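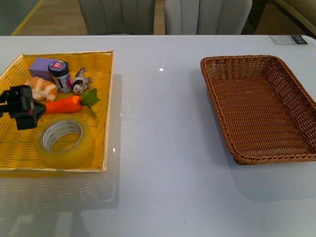
Tray-to-basket test layout with the Drenari gripper over the yellow tray.

Drenari Two-Finger Gripper, Service Notice: Loss of Grip Force at Low Approach

Applies to: Drenari grippers with controller firmware 5 and earlier, sold through Grakasbridge.

Fault
During sorting work on glossy tabletops, the gripper can report a closed grip while the motor is not holding torque. The part is lifted and then released partway to the second container. The fault log shows code 260. The arm does not stop and continues to the drop position.

Cause
The Lustthorpe test bench traced the fault to the Yeh current sensor board. When the fingers touch the bottom of a container before closing, the sensor zero shifts and the controller reads the offset as grip force. Tapered and curved items, such as a toy carrot or toy croissant, need a low approach and trigger the fault most often. A tape roll lying flat can do the same.

Safety
Keep hands out of the space between the two containers while the arm is powered. Do not clear a dropped part until the arm is in the hold state. Do not use affected units for glass, blades or parts heavier than 260 g.

Interim settings
Approach clearance: 9 mm minimum above container floor
Closing speed: level 2
Sensor re-zero: before every pick

Correction
Firmware 6 adds a zero check after contact and stops the arm on code 260. Units with a Yeh board marked revision 2 also need a replacement board. Replacement boards ship from Grakasbridge starting in October. Have the serial number and fault log ready when ordering.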